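# Chapter 4: What the Tent Tests Told Us

Anyone who has shopped for a canvas tent has met the number 408. It is the weight, in grams per square meter, that a fabric is supposed to reach before it can be called "expedition grade." You will find it in catalogs, in rental contracts, and in at least two of the older manuals on camp equipment. Ask where it came from and the trail gets thin very fast.

This chapter follows that trail. It is also a chapter about evidence, and about how a figure from one small trial can harden into a rule that people repeat for decades. By the end you should be able to read a claim about a fabric and say what kind of test would be needed to support it. You may also find that you trust fewer labels than you did before. I would count that as progress.

## 4.1 The Tarum trial

The usual source given for the 408 rule is a field trial at Tarum, run by Detlef Wendt over a single wet season. Wendt pitched canvas shelters on an open slope and recorded which ones leaked. His heavier cloth did well. His lighter cloth did badly. From this he wrote that "weight keeps the rain out," and the sentence has been copied ever since.

Look at the design, though. Wendt had 2 kinds of cloth. The heavy one came from the Gornitside mill and was tightly woven. The light one came from Prutside and had a looser weave. Weight and weave changed together, so the trial can't tell us which of them mattered. The Gornitside cloth had also been waxed before it was cut, a fact that turns up only in a table at the back of the report. 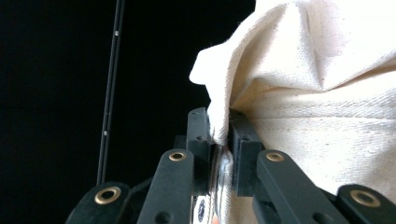
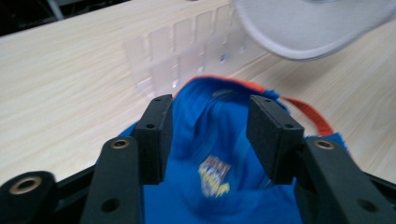

None of this proves Wendt wrong. A heavy canvas may well shed water better than a light one, all else being equal. The trouble is that all else was never equal, and the readers who quoted him did not check.

## 4.2 A second look

Telma Farías went back to the question with a better plan. She took one weave, at several weights, and left every piece unwaxed. Each was held under a column of water until drops came through the other side. This is called a hydrostatic head test, and the result is given in millimeters. Her best sample held to 1,738 millimeters. It was not her heaviest.

That finding ought to have ended the argument. It didn't, partly for good reasons. Crisanto Lumbao pointed out that a clamped square of cloth in a laboratory is a poor stand-in for a roof. Real canvas sags. It gets rubbed by poles and by people's shoulders, and its cotton threads swell when they take up water, so a tent that drips on its first night may be tight by its third. Farías tested new, dry cloth and tested it once.

Lumbao's own answer was the Rewi method, in which the cloth is folded 1,000 times along the same line before any water touches it. Makers like this test because it sounds severe. Whether it resembles anything that happens on a campsite is a separate question, and I have not seen a convincing reply.

## 4.3 Three words to handle with care

**Waterproof.** As used in most catalogs, this has no fixed meaning. Ask for a figure and the name of the test.

**Breathable.** All untreated cotton canvas lets some vapor through. The word tells you little unless a coating has been added.

**Proven.** Ask by whom, on how many samples, and who paid for the cloth.

Before you read on, write down what you currently believe about heavy canvas and where you learned it. We will return to your notes in Section 4.6.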